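Section 6. Running the visitor demonstration (bracelet sorting)

Use this section when guests come to see the Dasta hand-held grippers at work. One session takes 20 minutes.

1. Lay the bracelets on the sheet with free space between them. Fingers of the gripper must go down on both sides without touching the next piece.
2. Put the open cardboard box on the left.
3. Open the fingers fully before you move toward a bracelet.
4. Close slowly on the firm part. For a braided cord bracelet, take the metal-colored bar in the middle — the cord will follow.
5. Lift straight up, wait one breath, then carry to the box.
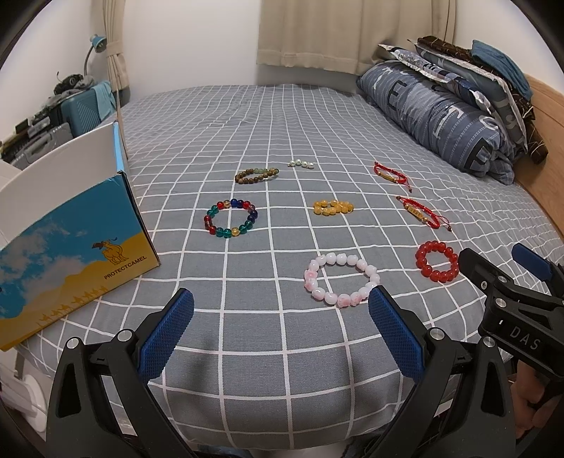
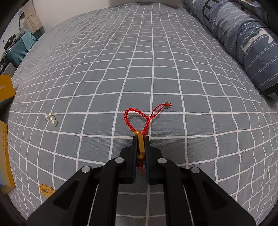
Figure 9. First picture: approach to a beaded bracelet, fingers open. Second picture: red braided bracelet held by its bar.

Note: Visitors from Plondden may try after they watched one full round. Please give them the red cord type first.

CAUTION: Do not squeeze glass beads. If the pads slip, open the fingers and begin again from step 3.

6. After the last group on Saturday, wipe the pads with a dry cloth and write the session in the Coughlan log, form 439.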